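Stirkska Puts Its Two-Arm Packing Cell Through Simulation Before Anyone Picks Up a Wrench

July — For release on receipt
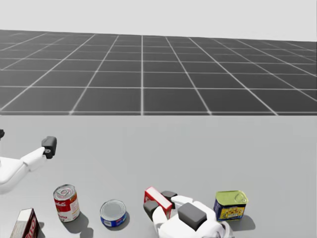
Nam-gil Han would like it known that a clean run on a screen has never tightened a bolt. Han said as much when Stirkska asked for comment on its new setup routine for the Mimia packing cell, and the company has agreed to print the remark in full: "I'll believe the offsets when I've checked them on the floor with a gauge."

Stirkska takes the point. The routine announced today moves the first stage of cell setup into a simulator. Both arms are posed over a bare gray tabletop with ordinary groceries, among them a soup can, a tuna can and a small red box, and the grip positions are worked out there. The boxes and cans are different heights, and a pose that suits one can be wrong for the next.

The company makes no claim that this replaces setup on the real machine. Simulated cans do not dent. Simulated finger pads do not wear down or pick up label glue, and a simulated table is level every time. Past promises in this business about machines that would be "ready out of the box" have not aged well, including one or two of our own.

The routine does give the technician a written starting point. It has 24 steps, 2 of which need the cell locked out: replacing the finger pads and resetting the wrist zero. Every grip position brought over from the simulator has to be tried at low speed and signed for by hand. If a position is off, the technician corrects it at the cell and the simulator file is changed to match.

Nayeli Magaña wrote the maintenance half of the routine. "Pads first, then zero, then grip," Magaña said. "People do it backward and lose a morning. I don't expect a simulator to cure that."

The Potier site will be the first to use the routine. Stirkska will publish its downtime records from the trial, good or bad, and will not quote a savings figure before then.

The routine is listed as service document 3234. Owners of Mimia cells can request a copy from the Stirkska service desk, extension 539.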